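Forums > Manipulation > Site visits and demos > Treloar open day, laundry cell

**torque_ripple**

Went to the Treloar open day in January and spent most of the afternoon at the laundry station. Posting notes in case anyone here is weighing up the same setup. The task was narrow: red fleece items, a plastic laundry basket on the floor, a gray sofa next to it, two arms with two-finger grippers. The staff gave their log total as 1,387 pick attempts on this cell before the doors opened. They did not give a success rate and I did not get one out of them.

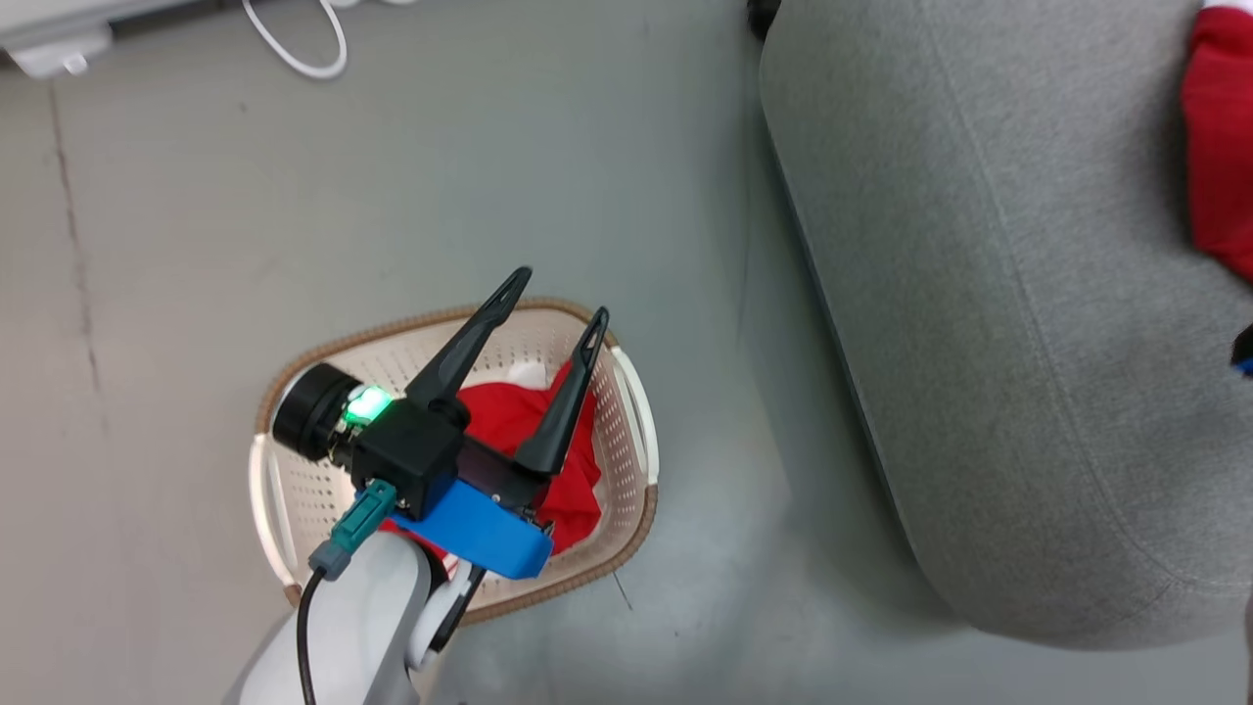 Gripper over the basket, red cloth inside.

The finger geometry was what I went for. The tips are slotted and quite narrow, which I would expect to help with getting under a fold and hurt with anything slick. Fleece is a friendly material. It has pile, it bunches, and it gives a pinch grasp plenty to hold on to.

**kelvin_offset**

Fleece is the demo material for a reason. I have sat through the Sirnlow demonstration twice and they used the same trick with terry towels. Ask for a thin polyester shirt, or a fitted sheet, and see how long the queue of engineers gets. A single saturated color on a pale background also makes the segmentation problem close to trivial.

**torque_ripple**

Agreed on the color. I would not call it a trick. They said at the start of the session that the cell was for grasp strategy and that perception was being handled elsewhere. You can object to splitting the problem that way, but they were open about it.

**moss_and_solder**

Was it teleoperated or running a policy? The post doesn't say, and it matters more than the fingers.

**torque_ripple**

Both, in separate blocks. The morning was operator driven. After 2 p.m. they switched to a policy trained on 19 hours of operator data from that cell. I was there for the second block and part of the first. My photos are mixed together and I can't tell you which block each one belongs to, so don't read anything into them on that point.

On using two arms: a single gripper lifting from a basket tends to bring up a hanging mass with no known edge. The approach they described was to lift with one arm, let the cloth hang, and bring the second arm in at a lower point once there was something to aim at.

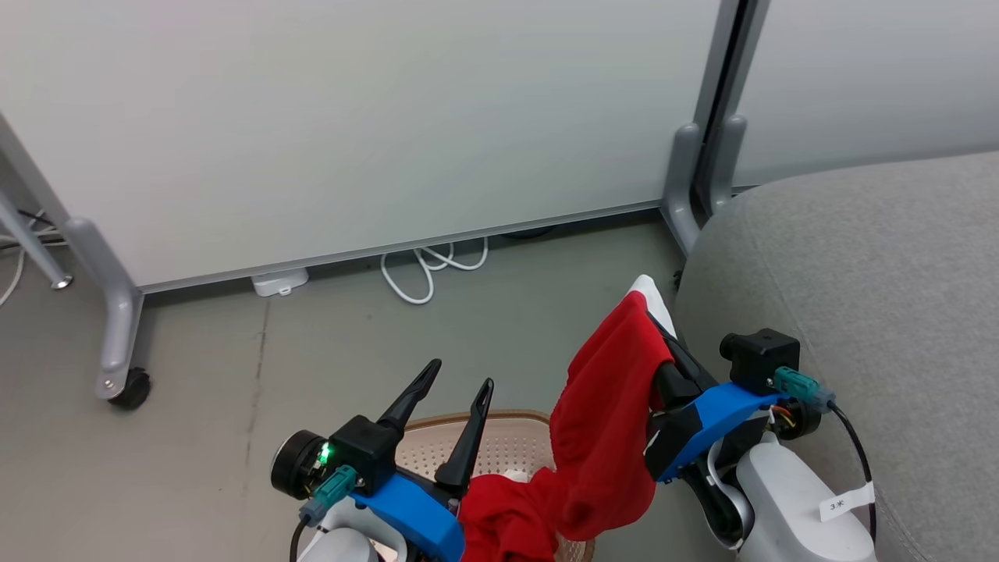
Does the second arm have to wait until the cloth stops swinging?

It waits for a fixed settle time in the current version, and they want to replace that with a check on cloth motion from the wrist camera.

**kelvin_offset**

A fixed settle time is where the cycle time goes. Did they quote one?

**torque_ripple**

No figure for the settle time. The target for the whole cycle, basket to sofa, is 6 items per batch without an operator touching anything. They did not claim to be there yet.

**bracket_nine**

I was at the same open day, earlier slot. I'd push back on the grasp strategy point. What I saw was mostly top-down pinching on whatever stuck up highest. That is a heuristic. It works when the basket is nearly empty and gets worse as items tangle. The Duma people published a comparison a while back with over 3,000 basket picks, and the highest-point method fell apart on full loads. I don't have the link on this machine.

**torque_ripple**

That may be a difference between slots. In the one I attended they talked about preferring a seam if the wrist view offers one, and falling back to the highest point if it doesn't. I can't say how often the seam preference fires.
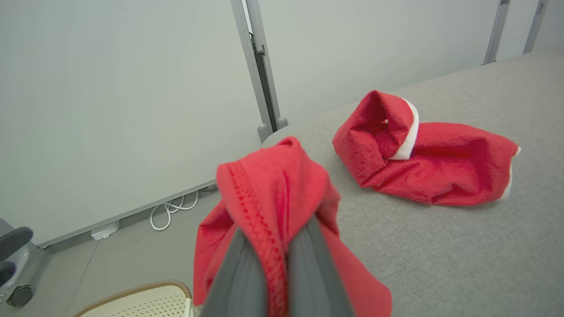 Seam grasping has a decent argument behind it. A seam is stiffer than the panel on either side, so the cloth deforms more predictably when lifted, and it gives the planner a line to follow toward a corner or an opening. Overlock is the convenient case: the looped stitching on the fleece in the wrist shot is darker than the cloth and runs down toward the jaws, so there is contrast to work with. A flat-felled seam on a dark work shirt would offer much less. I asked whether they had tried one and was told it was on the list for the Lirnness site, where the lighting can be controlled.

**moss_and_solder**

So the perception problem comes back in through the side door. If the grasp depends on finding a seam, you can't say perception is handled elsewhere.

**torque_ripple**

Fair. I'd concede that one.

**bracket_nine**

Same here, and it's my main complaint about the day. Still worth going. The staff let people stand close and ask questions for as long as they liked — Sirnlow keeps you behind a rope. I'll post the Duma link when I'm back at my desk.

**kelvin_offset**

Please do. I'd like to see how they defined a full load.

Last updated: January, 4:40 p.m.

Contact | Copyright forum members and site operators | Back to top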